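Washing Up by Hand: Water Use in the Mivgate Hall Kitchen
Suha Awwad, project report, May

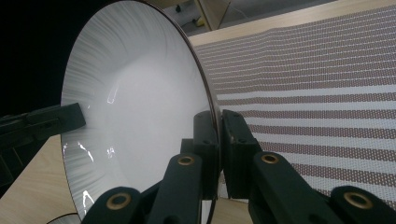 Our project looked at how much rinse water students use on everyday dishes in the shared kitchen at Mivgate. We compared rinsing under a running tap with rinsing in a basin. Plates were easy to measure, but bowls took more planning. A large, shallow bowl like the white one with the thin dark brown rim has a wide inside surface, and its glossy finish shows bright spots under the light that can be mistaken for soap. We agreed to check each bowl from two sides before calling it clean.

Results

Under the tap, a large bowl took 400 ml of water. In the basin it took 200 ml. Small plates took 200 ml and 100 ml.

Problems

The tap in the Dravurham wing has lower pressure, so we left those readings out. We would like to repeat the test there on a Friday evening.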